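Revulport Sound Workshop
Transfer room notebook, September 2019
Plelleck demo cassettes, first side

The purpose of the present work is to make a clean digital copy of the Plelleck rehearsal demo, known in our catalogue as Miranda, before the cassettes go back to the label for the reissue. The label has asked for a flat transfer with no repair, followed by a second version on which modest correction is permitted. This entry covers the flat transfer of the first side and the first trials towards the second version.

Condition on receipt. Three cassettes were supplied in one padded envelope. All are copies and none is marked as the master. The inlay of the first is handwritten and gives the track order; the inlay of the second gives a different order, with the slow instrumental moved to the end. The third has no inlay. Shells on the first and second are screwed and could be opened. The third is welded and was left closed. The pressure pad on the second had come away from its spring and was replaced from stock. The old pad is kept in a labelled bag with the cassette.

Comparison of copies. Each cassette was played through on the Claso deck and the opening song compared. The first copy has the best high end, most easily heard on the ride cymbal and on the consonants of the vocal. The second is duller but steadier in pitch. The third runs slow throughout and has a loud hum at 100 Hz, with a weaker one at 200 Hz, neither of which is present on the others. It was presumably copied on a machine with a fault in its power supply. The first copy was chosen as the source. The second will be used for the gap described below.

Alignment. Head angle was set by ear in mono and then checked on the phase meter. The tape was not recorded on a well-adjusted machine, and the best angle for the first song is not the best for the last. A single setting was chosen at the middle of the side and left alone, as the label's instructions do not allow adjustment during a flat transfer. A colleague may wish to try the songs one at a time for the corrected version. Noise reduction was off. The inlay makes no mention of it and the hiss does not pump.
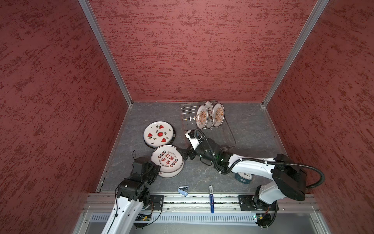
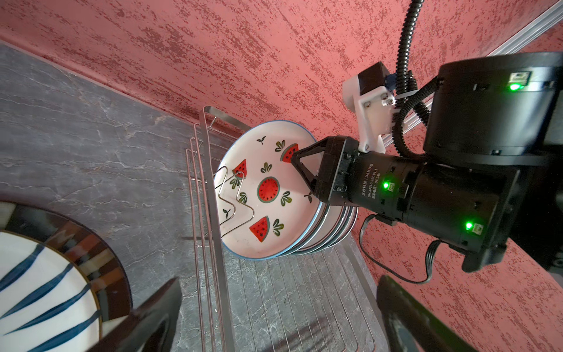 Plates in the wire rack, red wall behind.

Transfer. The first side was captured in one pass with no stops. Peak level was set from the loudest chorus, in the fast song that opens the side, and there was no clipping at our end. The drums are clipped on the tape itself. This is part of the recording and should not be treated as a fault. The guitars are a single performance in mono with the bass close behind them, and the vocal has been put through a short echo, probably on the way into the recorder.

Faults noted on the flat transfer:

Drop-out in the left channel during the second verse of the opening song. Short, and not present on the second copy.
Gap of silence at 71 seconds into the instrumental. The music resumes at the same bar, so something has been wiped over. The second copy has the missing passage intact.
Speed drift towards the end of the side. Measured against the tuning of the open low string, the pitch rises slowly and does not come back.
Print-through before the quiet introduction to the last song. Audible on headphones only.

Trials for the corrected version. The missing passage was taken from the second copy, matched for level and brightened slightly, and laid across the gap with short fades. The join going in is good. The join coming out can be heard on the cymbals and will need another attempt with a longer fade. The speed drift was corrected over the last song only. A trial with hiss removal was made and rejected: even at a light setting it took the edge from the guitars and left a watery sound on the tail of each chord. Hiss will therefore remain, and the label is to be told so in the covering letter.

Outstanding. The track order must be settled by the label before the files are named, given the difference between the inlays. Working names follow the first cassette for the time being. The second side has not been played beyond the opening bars and is to be done on the same deck at the same head angle, so the Claso should not be adjusted for other jobs until it is finished. The flat transfer is stored under Miranda, with a second copy on the shelf drive. Cassettes are in the cabinet, wound to the end of the side.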